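Iced tea season and the small fridge

I have been meaning to write about the iced tea for weeks now, and every time I sit down to do it I end up drinking the iced tea instead, so this post has been a long time coming. June 2024 has been sticky so far, and the apartment faces the wrong way for it, with the sun landing on the kitchen side by lunchtime and staying there until I've more or less given up on the day. So we have reached the part of the year when I care very much about what is in the fridge and where it goes.

Some of you will remember that we moved to Felport last September, and that the kitchen came with a refrigerator quite a bit smaller than the one we left behind. I complained about it here at the time (sorry to those of you who read all of that). I had a big old Clesby in the last place, a hand-me-down that hummed like a bus, and I could lose a whole watermelon in it. I loved that fridge. The one we have now is perfectly good and very quiet, but it makes you think before you buy a second lettuce.

The iced tea habit started with my neighbor Ebony Henare, who lives across the landing and has been bringing me things to drink since the week we moved in. She makes hers very strong and doesn't sweeten it at all, and the first glass she gave me nearly took the roof off my mouth. I've come around to it since. I still put honey in mine, and she still looks at the honey jar when she comes over, and we have left it at that.

My own way of making it is nothing special, but people have asked, so I'll put it down. I use 2 bags of plain black tea for 500 milliliters of water. I boil the water, let it stand for a minute while I look for the honey, and then pour it over the bags in the big heatproof jug. Five minutes, no longer. I used to leave the bags in until I remembered them, which could be after dinner, and then wonder why it tasted like a fence post. When the bags come out the honey goes in, a good spoonful, and then a strip of lemon peel if there's a lemon. After that it has to cool on the counter before it goes anywhere near the fridge. I'm strict about that in a small kitchen. A hot jug next to the yogurt is no kindness to the yogurt.

If we have people over I make four times as much, 2000 milliliters, and that takes up the whole of the jug shelf and then some. I made that much for my sister's visit and had to move the eggs to the top, where I promptly forgot about them and bought more eggs.

I also buy it in bottles, and I may as well own up to that. There are afternoons when I can't face the kettle, and a cold bottle of tea that somebody else has made is a lovely thing. It tastes different, sweeter and rounder, a bit like the tea at a church supper, and I've stopped pretending that I don't like it. I bring it home from the little grocery on Mengal Street, usually with far too many other things in the same bag, and it all gets put down on the table until I've caught my breath and had a look at the state of the shelves.

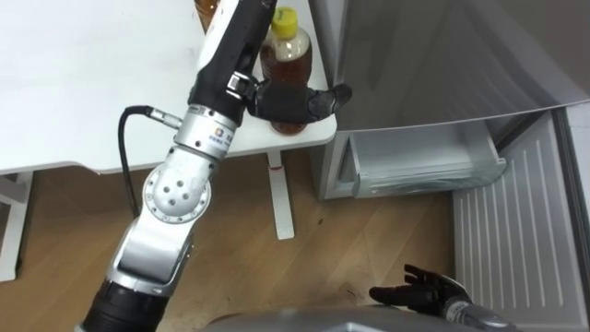

The shelves, then. I've tried several ways of arranging them since we moved, and the one that has stuck is also the laziest. Drinks go in the door. I know there are people who keep their drinks at the back, where it's colder, and I did try it, but whatever was at the back stayed at the back, and we'd open a new bottle while a half-finished one sat behind the pickles getting old. In the door I can see what's open and what isn't. The tea is a few degrees warmer, I suppose, but I put ice in it anyway.

Tall bottles are the trouble. The door of our fridge has a bottom rack deep enough for them and a middle one that looks as though it ought to be and isn't. I have tipped more than one bottle forward onto my own foot finding that out. So the tall ones go at the bottom, caps done up properly - I check every one now, after an episode with some apple juice and the vegetable drawer - and the mustard and the jam and the little jars get the middle. Butter at the top, in its own compartment with the flap that never quite closes.

Inside, I keep one shelf completely clear for the jug. It feels like a terrible waste of space when you're putting the groceries away, and every single week I'm tempted to fill it with cheese. But if I do, the jug has nowhere to go, and then I don't make the tea, and then I'm down at the grocery again. Ebony says I should get a narrower jug. She is probably right, but this one was my grandmother's and it pours beautifully, without that dribble down the front that you get from most of them.

I did have a short romance with some clear bins from Rerkex that were supposed to turn the whole fridge into a set of neat little drawers. They were nice bins, and I have nothing against them. They just didn't suit the way we eat. Everything was put away so tidily that I'd pull one out to get at a carrot and have to find somewhere to set the whole thing down while I rummaged, and then I'd put it back on the wrong shelf. Two of them have gone under the bathroom sink, where they're holding the sponges and doing very well. The third is still in the fridge with the lemons in it, and I like that one a great deal. Lemons roll.

The other thing I've learned to do is unpack in a sensible order. I used to open the fridge door first and then start digging through the bags, and the poor thing would stand there beeping at me while I read the back of a noodle packet. These days I get everything out on the table before I start and put the cold things together at the end nearest the fridge. Then the door gets opened and they go in. It's a bit fussy, I know, but it has cut down on the beeping, and it also means I notice when I've bought a third jar of the same olives.

A few of you wrote after the last post to ask about keeping tea cloudless. Mine goes cloudy too, sometimes. From what I've seen it happens when I get impatient and chill it too fast, and a splash of boiling water stirred in will often clear it up. If it doesn't, I drink it cloudy. It tastes the same to me. How long it keeps is another matter, and I wouldn't leave homemade tea for more than three days or so, and in our house it has never had the chance to find out.

I want to try it with peaches next, when the good ones come in. My mother used to slice them straight into the jug, skins and all, and then we'd fish out the slices with a long spoon at the end and fight over them. I don't remember whether she put sugar in as well. I'll have to call her and ask, and that will be an hour at least, so I had better fill the ice tray first. If any of you put fruit in your tea, do tell me how you cut it and how long you leave it in. Ebony is already against the idea, but she did say she'd try a glass.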